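How I Pair, Clip and Dry Socks Without Losing Half of Them

Reading time: 4 minutes

I went through a long stretch of owning 2 drawers of socks and almost no pairs. If that's where you are, keep reading, because my fix is boring and cheap and takes less time than hunting for a match in the morning with one bare foot.

The whole thing is just a table and a clip hanger. You know the kind, a plastic shape with a ring of clips dangling under it. Mine came from the household shop in Cusside and I've had it for years (two clips have snapped and I haven't replaced them).

First, get the socks out of the washer and turn them all right side out. Do it now! If you leave it for later you'll be doing it with stiff, dry socks, and those fight back. Put your whole hand in, grab the toe, pull. Give each one a good shake while you're at it.

Next, clear a table. I used to do this part on top of the washer and the socks kept sliding down the back, so now I carry everything to the long table and wipe it first. Lay the socks flat in a row with all the toes pointing the same way. I like the toes toward me. Put each sock next to its partner as you find it, and let the pairs touch or overlap a little so your eye reads them as a set.

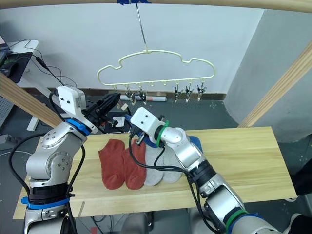
Anything that doesn't have a partner yet goes toward the back of the table, out of the row. Don't stop to look for the match. Keep going through the basket and nine times out of ten it shows up stuck inside a pillowcase. My friend Eglė Vaher sorts by color first and then by pair, which works great if you own a lot of colors. I mostly own gray, so for me it's by cuff. Check the ribbing and the height of the cuff before you call two gray socks a pair, they're sneaky.

Now the clipping. Take one pair, put the cuffs together, and clip both socks by the cuff edge, toes hanging down. One clip per pair if they're thin. For thick winter socks I give each sock its own clip and put the partners side by side, because doubled-up wool takes forever to dry. I know some people clip at the toe to save the elastic. I've tried both and couldn't tell you the difference, so do whichever you like.

Fill the hanger from opposite sides, a pair here and then a pair across from it. If you load one side first the whole thing tips and the hook jumps off the rail. Ask me how I know.

When they're dry, unclip a pair and fold it straight away, before you touch the next one. I fold in half, cuff to toe, and stand them up in the drawer. No balling! Balled socks stretch out at the cuff and roll all over the place.

Leftover singles go in a jar on the shelf. In February I tip the jar out and whatever still has no partner becomes a dust rag. They're wonderful on window blinds, by the way, you just wear one like a mitten.

Comments

Boris Skála
I do the row on the bed instead of a table. Same idea but the cat sits on it.

Haris Lazarević
What do you do with kids' socks? The tiny ones slip right out of my clips.

Costel Đorđević
@Haris fold the cuff over once before you clip it, the extra thickness holds. Works on baby socks too.

Frans Verhoeven
Gave up and bought all black. No regrets, but I'm stealing the dust rag tip.

Contact | © Sornside Home Notes | Back to top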